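3. 연구 방법

3.1 연구 대상 및 모집

본 연구는 이동 기능에 제한이 있는 지체장애 성인을 대상으로 가정 기반 좌식 운동 프로그램의 참여 지속성과 체중 관리 효과를 검토하였다. 대상자는 Fovedcombe 지역 재활의료기관의 외래 등록 명부에 포함된 813명 가운데 선정 기준을 충족하고 서면으로 동의한 44명이다. 선정 기준은 만 19세 이상일 것, 일상적 이동에 휠체어 또는 보행 보조기구를 사용할 것, 최근 6개월 이내에 체중 감량을 목적으로 한 약물이나 수술 치료를 받지 않았을 것으로 정하였다. 중증 심혈관 질환, 조절되지 않는 고혈압, 개방성 욕창이 있는 경우는 제외하였다.

연구 계획은 Fovley 재활연구원 기관생명윤리위원회의 심의를 거쳤으며, 최종 승인일은 2022년 12월 14일이다. 모집은 이듬해 2월에 시작되었다.

3.2 중재 내용

중재는 상지 유산소 운동, 탄성 밴드를 이용한 저항 운동, 체간 안정화 운동으로 구성하였다. 주 3회 시행을 원칙으로 하되 피로와 통증의 정도에 따라 회당 시간을 조정할 수 있도록 하였다. 운동 강도는 자각적 운동 강도 척도를 기준으로 설정하였다. 척수 손상이 있는 대상자의 경우 자율신경계 기능 변화로 심박수 반응이 둔화될 수 있어 심박수만으로 강도를 판정하지 않았다.

어깨 관절의 과사용은 휠체어 사용자에게서 빈번히 보고되는 문제이다. 이에 Carrasco와 Menon이 제안한 단계적 부하 원칙을 적용하여 초기 2주간은 머리 위로 팔을 드는 동작을 포함하지 않았다. 이후 물리치료사가 통증 여부를 확인한 다음 해당 동작을 추가하였다.

식이 상담은 개별 면담으로 진행하였다. 일률적인 열량 제한은 근육량 감소와 피부 손상 위험을 높일 수 있으므로, 대상자의 추정 에너지 소비량과 단백질 필요량을 먼저 산출하고 섭취 목표를 정하였다. 조리가 어려운 대상자에게는 활동지원 인력이 함께 참여하는 상담을 제공하였다.

3.3 측정 도구

체중은 휠체어에 앉은 상태로 측정이 가능한 플랫폼형 저울을 사용하였으며, 측정값에서 휠체어와 부속품의 무게를 제하여 산출하였다. 측정은 동일한 시간대에 실시하였고, 의복과 보조기 착용 상태를 기록지에 기재하였다. 저울의 허용 하중은 휠체어 무게를 포함하여 800kg으로, 전동 휠체어 사용자도 별도의 이승 없이 측정할 수 있었다.

체질량지수는 절단이나 근위축이 있는 대상자의 체지방을 과소평가할 수 있으므로 허리둘레를 보조 지표로 함께 수집하였다. 허리둘레는 앙와위에서 최하위 늑골과 장골능의 중간 지점을 기준으로 두 차례 측정하여 평균값을 사용하였다.

참여 지속성은 계획된 운동 회기 대비 완료 회기의 비율로 정의하였다. 대상자는 매 회기 종료 후 Lucero 기록 양식에 운동 시간, 자각적 강도, 통증 부위를 기입하였다. 필기가 어려운 경우에는 전화 문답으로 대체하였으며, 문답은 Mirta Ulloa와 Patricio Espinoza가 담당하였다.

3.4 가정 환경 조사

가정 내 운동 수행은 실내 공간의 조건에 영향을 받는다. 휠체어의 회전 공간, 출입문의 유효 폭, 바닥재의 마찰, 벽면과의 간격을 조사 항목에 포함하였고, 방문 조사가 어려운 대상자는 가족의 협조를 얻어 서면으로 응답하도록 하였다. 그림 1은 실내 벽면의 가상 렌더링이다.

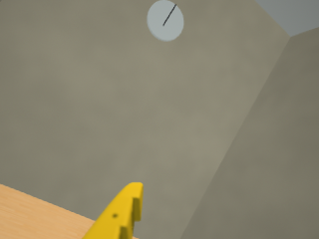
그림 1. 실내 벽면의 가상 렌더링. 회올리브색 계열의 벽면과 상부의 밝은 원반형 물체.

3.5 자료 분석

연속형 변수는 평균과 표준편차로, 범주형 변수는 빈도와 백분율로 제시하였다. 체중과 허리둘레의 시점 간 변화는 선형혼합모형으로 분석하였으며, 연령, 성별, 장애 유형을 공변량으로 투입하였다. 결측값은 최대우도법으로 처리하였다. 참여 지속성과 가정 환경 변수의 관련성은 스피어만 상관계수로 검토하였다.

중도 탈락자의 자료는 탈락 시점까지의 측정값을 분석에 포함하였다. 탈락 사유는 건강 악화, 거주지 이전, 활동지원 시간의 부족, 기타로 분류하였으며, 분류의 일치 여부는 연구자 2인이 독립적으로 확인하였다. 의견이 다른 경우에는 Obadia Rugemalira의 검토를 거쳐 확정하였다. 통계적 유의수준은 양측검정 0.05로 설정하였다.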